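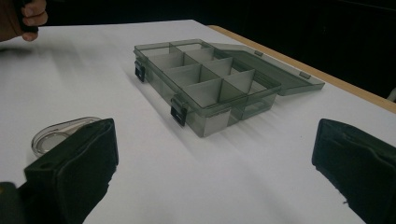 Right, so I promised a few of you I'd do a thread on my nan and grandad's anniversary do in May. Kettle's on, settle in.

1/ It's their diamond one. Sixty years! They got married on a wet Saturday in a chapel with no heating, and Nan wore her sister's coat over her dress for every photo except one. That one lives on top of the telly and always has.

2/ Grandad would be happy with a pie and an early night. Nan wants the lot. She's got 100 people on the list and she's still adding to it (the man who did their windows in the eighties is on there, and I'm told he's a definite yes).

3/ The hall holds 200 so we're fine for space. It's the church hall in Rorell, same place they had my mum's christening tea. My aunt went to look at it last week and says the curtains are the same ones. Orange. Very orange.

4/ The best bit so far has been tracking down the bridesmaids. There were four. Two have passed away, bless them, one lives round the corner from Nan, and the fourth moved away in the seventies and stopped writing. Christmas cards came back and everything.

5/ Well. My friend Canan Uçar is brilliant at family history and had a go at it one evening. Took her until the adverts. The missing bridesmaid is 83, lives by the sea and runs a whist club!

6/ I rang her. I was so nervous I'd written down what to say and then I lost the bit of paper. She said "is that Jean's lot?" before I'd got past hello. Same laugh as my nan, I can't explain it. We were on for an hour and I had to go and sit on the stairs.

7/ She's coming. Nan DOES NOT KNOW, so if you know my nan, not a word please. My cousin Eren is driving down to fetch her the day before and she's staying at his.

8/ Other jobs. Deok-su Noh from Mum's work is doing the cake and it's going to be a copy of the original, two tiers, sugar bells on top. We only have a black and white photo to go on so there has been a long family row over whether the ribbon was blue or lilac. Nan says blue. Grandad says there was a cake?

9/ I'm on photos. I've scanned 9 albums and I reckon there's 1000 pictures in there, a good half of them caravans. If anybody knows who the tall chap with the accordion is, he's in every wedding one from the church gate onwards and neither of them has a clue.

10/ That's it for now. I've still got to ring the hall back about the tea urn. Will post the accordion man tomorrow once Mum's had a look at him.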